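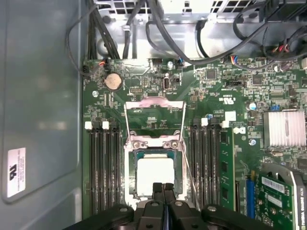
The project tested whether the age label on a middle-grade or young adult ebook can be predicted from its opening chapter alone. Labels on small-press titles are set by the publisher and are often inconsistent between stores. The work used 362 opening chapters from the Bommont reading list, all of them offered as free samples. Scoring was done on a single workstation, the kind with a green board, a perforated metal drive cage and black power and data cables looped over the top, and no outside computing service was used. A full pass over the chapters took 17 minutes.

## Text preparation

Each sample was cut to its first 2000 words. Front matter, dedications and review quotes were removed by hand, as they raised the reading level of otherwise simple books. Verse was kept in the set but marked separately - line breaks confuse the sentence splitter, and a rhyming story can be scored as one very long sentence.

Samples came from two publishers:

- Mustside: chapter books and middle-grade fantasy, labeled by school grade
- Stoica: young adult fiction, labeled by age in years

Grade labels were converted to ages using the lower end of each range. This pushes Mustside titles slightly younger than the publisher may have intended.

## Method

Four measures were taken from every sample: mean sentence length, share of uncommon words, share of dialogue, and age of the main character where the text states it. The Pundik word list was used to decide what counts as uncommon. It is short and somewhat dated, and it treats most names of invented creatures as hard words. These were added to an exception file.

A simple linear model was fitted, with 10 folds for cross-validation. More complex models were tried in July and dropped. They fit the training samples closely and did worse on titles they had not seen.

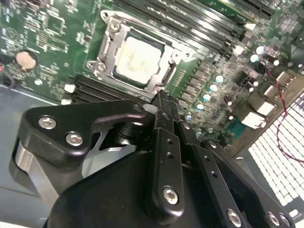
Which measure did the most to predict the label?

The stated age of the main character did, by a wide margin. Sentence length came second, and share of dialogue added almost nothing once the other measures were in the model.

## Problems

Books with adult narrators looking back on childhood were placed too high. Animal stories were placed too low, mainly where the animal is described as a cub or pup and has no age in years. Series titles also caused trouble: later volumes carry the same label as the first even where the writing has become harder.

The verse samples were left out of the final model. A separate splitter that ends a sentence only at a full stop was written for them, but it fails on poems with no punctuation.

## Remaining work

The exception file should be checked against a second word list. The conversion from grade to age needs to be rerun with the middle of each range - the current version is kept in the project folder so the two can be compared. Labels in the Bommont file were last updated on 7th January.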